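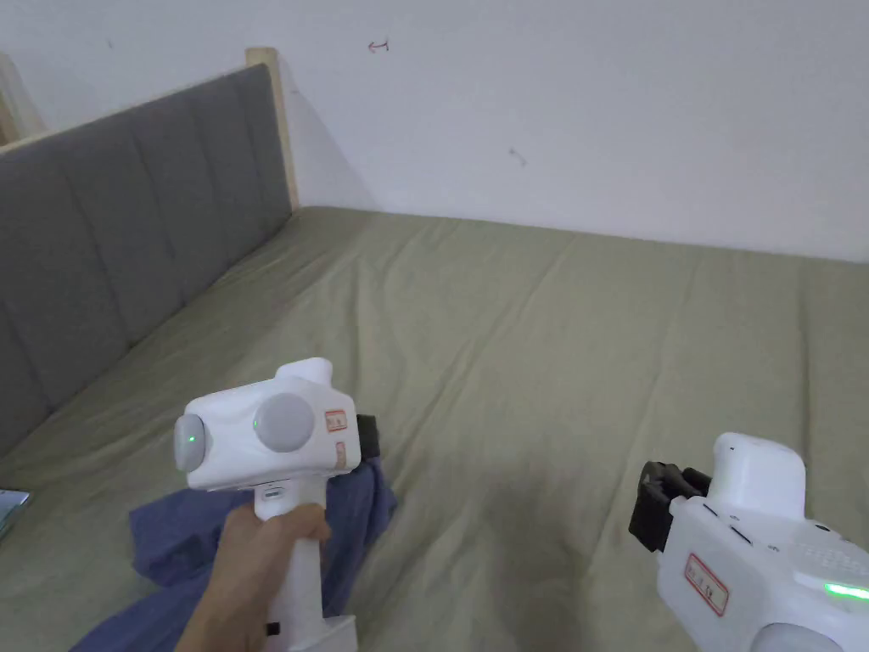
*Lit, drap-housse vert sauge, tissu bleu en boule.*

**Cahier d'atelier, septembre 2022. Pliage des hauts en maille sur lit**

Repris la fiche de pliage pour le logement témoin de Windilitz. La version précédente avait été écrite pour une table, et elle ne passe pas telle quelle sur un matelas. Je note ce qui change, ce qui reste et ce que je n'ai pas encore tranché.

## Le support

Lit avec tête de lit grise rembourrée, à bandes verticales. Drap-housse vert sauge, tendu aux coins, mais il garde des plis souples au milieu, dans tous les sens. J'ai essayé de les chasser à la main vers le pied du lit : ils reviennent dès qu'on tire un vêtement dessus. Décision : ne plus y passer de temps, sauf si un pli se trouve juste sous la ligne de pliage. Dans ce cas on déplace le vêtement, pas le drap.

Différences avec la table :

- le tissu accroche, il glisse beaucoup moins que sur le stratifié de l'atelier Arsenault ;
- le matelas s'enfonce quand on appuie, donc le pli marqué du plat de la main n'est jamais net ;
- on travaille penché, et la partie du vêtement la plus loin de soi est mal accessible ;
- pas de bord droit pour s'aligner. La couture du drap-housse ne vaut rien comme repère.

Pour le dernier point j'ai pensé poser une règle ou un ruban. À voir, ça encombre vite.

## Les vêtements

Lot de 11 pièces, que des hauts en maille. Le panier arrive en vrac, on pose une seule pièce à la fois sur le lit. Si on en pose deux, la seconde finit toujours sous la première.

Le T-shirt bleu ardoise sert de pièce de référence pour la fiche. Maille souple, qui se froisse un peu et se remet en place quand on la secoue. Sur le vert du drap, on suit bien le contour, ce qui n'était pas le cas avec le lot précédent (deux hauts kaki, pénible).

## Étalage

Ordre retenu :

1. Poser la boule au milieu du lit, sans la lancer.
2. Chercher l'ourlet du bas. C'est le bord le plus long et le plus droit, on le trouve plus vite que l'encolure.
3. Prendre l'ourlet par ses deux extrémités et soulever.
4. Secouer une fois, reposer le haut du vêtement vers le fond du lit.
5. Tirer vers soi jusqu'à ce que le bas soit droit entre les deux prises.
6. Aller remettre les manches à plat, une par une.

L'étape 6 est celle qu'on saute. Une fois le bas tendu, on a l'impression que tout est en place, alors qu'une épaule peut rester relevée ou rabattue sur elle-même au fond. Si on plie par-dessus, le paquet fait une bosse d'un côté et ne tient pas en pile.
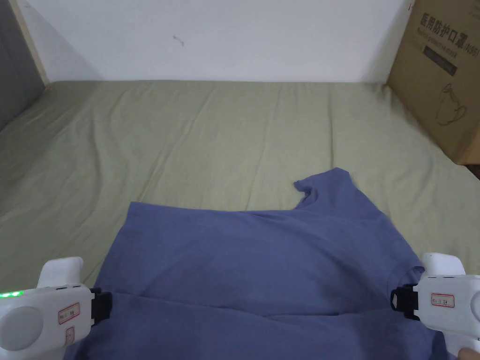 Tirer davantage sur le bas ne règle pas la question de l'épaule. La tension se voit surtout près des prises, sous forme de petits plis en éventail, et le haut du vêtement ne suit pas forcément. Il faut relâcher, faire le tour ou se pencher, ouvrir la manche, puis revenir à l'ourlet. J'ai ajouté la consigne « relâcher avant de corriger » dans la fiche.

Autre remarque sur l'ourlet : quand on le ramasse, les deux épaisseurs (devant et dos) ne viennent pas toujours ensemble. Si on n'en tient qu'une, l'autre reste en arrière et fait un faux pli dans la largeur. Vérifier avant de tirer. Sur les mailles fines c'est facile à sentir, sur les plus épaisses moins.

## Pliage

Méthode gardée, celle de la fiche Tramoveck, en 3 plis :

- côté gauche rabattu vers le centre, manche repliée dessus ;
- côté droit pareil ;
- le bas remonté jusqu'à l'encolure.

Sur table, on faisait un pli de plus pour obtenir un format carré. Sur le matelas, ce dernier pli s'ouvre tout seul, j'abandonne. Le format rectangulaire rentre de toute façon dans les casiers Brotavitz, à condition de mettre le pli vers l'avant.

Largeur du paquet : il faut viser la largeur du casier moins deux doigts. Je n'ai pas mis de cote dans la fiche, les tailles des vêtements varient trop.

Critères pour dire qu'une pièce est bonne :

- pas de manche qui dépasse ;
- encolure visible au-dessus ;
- le paquet se soulève à deux mains sans s'ouvrir.

Les petits froissements en surface sont acceptés. On plie, on ne repasse pas.

## Rangement du lit

Les paquets finis vont au pied du lit, côté porte, en piles de 4 au maximum. Au-delà ça penche, toujours à cause du matelas. Ne rien poser contre la tête de lit, la pile finit par glisser entre le matelas et les bandes rembourrées.

## À faire

- Recopier la fiche au propre sous la référence 461 et retirer l'ancienne du classeur.
- Refaire l'essai avec des manches longues. L'étape 6 va sans doute prendre plus de place que tout le reste.
- Essayer un drap-housse plus épais, ou une alèse par-dessous, pour voir si les plis du milieu diminuent.
- Décider pour le ruban de repère.
- Les pulls, pas avant novembre. Il faudra revoir les hauteurs de pile.

Question laissée ouverte : est-ce qu'on retourne les pièces arrivées à l'envers avant l'étalage, ou une fois à plat ? Avant, on perd la forme. À plat, on défait ce qu'on vient de tendre. Pour l'instant je les mets de côté et je les traite à la fin du lot.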